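Pristinholm test room, arm cell 2
Inspection checklist with comments, August
Filled in by: Leanne Bickerstaff
Running hours on the counter: 1,007

Work on the table: fruit and bread, basket and pink plate.

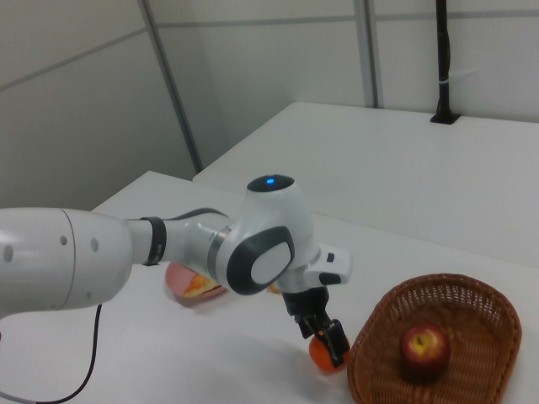
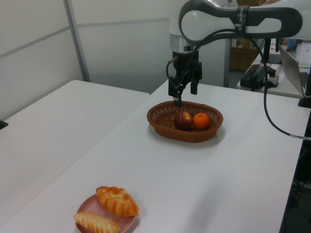
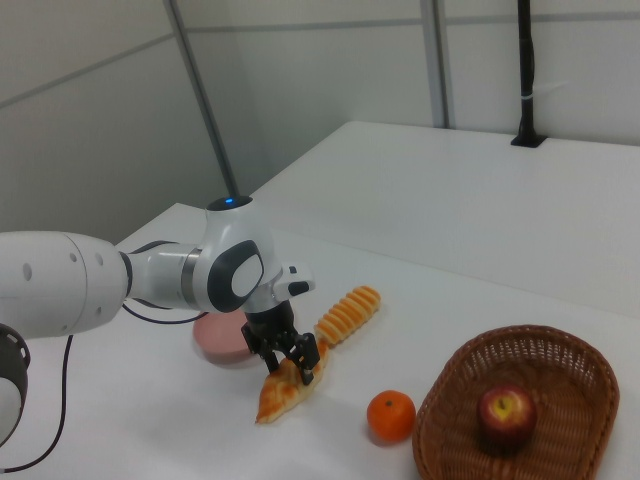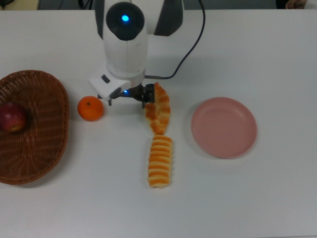

Camargo asks by note that we write down the cable check separately each time, and not together with the gripper, as in the last two sheets it was impossible to know which of them got the OK. I agree and I have divided it below.

1. Emergency stop. Pressed and released two times. OK.

2. Base bolts. All tight with the hand wrench. Paint marks are still in line. OK.

3. Cable along the arm. No cut and no flat place found by finger. With the arm stretched out, the loop must stay free of the fingers. OK, but please look again after any change of the home position.

4. Gripper fingers. Both close evenly. Left pad is a little polished at the tip. Comment: I did not change it. Spare pads are in the Ziner box, second drawer.

5. Gripper screws. One was loose by a quarter turn. Tightened, new paint mark made.

6. Speed limit in manual mode. Set to 400 mm per second on the last sheet, same value now. OK.

7. Table surface. Wiped with a damp cloth, then dried 30 minutes before power on. Crumbs or juice under the base plate: none.

8. Joint noise. Elbow makes a light click when it is cold. It is gone after the warm-up program. Not OK and not bad, I leave it open.

Open points: number 8, and the pad in number 4. Grivberg has the key for the drawer.

Next inspection in 7 weeks, or earlier if the click stays after warm-up.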